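Busside Hotel Guests Asked to Pay for Bottled Water at Breakfast

28 Jul 2023

The Busside hotel group has stopped putting free bottled water on its breakfast tables and now sells it for $3, a change it describes as a push against plastic waste. Guests may want to see the math on that one.

The water still comes in plastic. A notice to members of the group's Clekia rewards plan says the charge will "encourage mindful use" across all 40 of its hotels. It doesn't say how many bottles were handed out before, or how many fewer the company expects to hand out now. There is no mention of where the money goes.

Adeel Dhanial, who runs guest services for Busside, said a trial that began in April at the Srithong property cut bottle use by "a meaningful amount." Asked for the figure, he said it was still being worked out. The trial covered 258 rooms and ran for 10 weeks, so you'd think somebody had a number by now.

Refill stations are also promised. Vurkum, the supplier picked to install them, has no start date on its published schedule, and the notice to members says only that they will arrive "in a later phase." Until then, a guest who doesn't want tap water has one choice at the table. 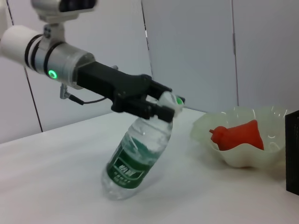 Can guests bring their own water to breakfast?

Busside says they can, at every hotel in the group, and staff have been told not to charge for it. The notice leaves that part out. Dhanial said the wording would be looked at before the next mailing.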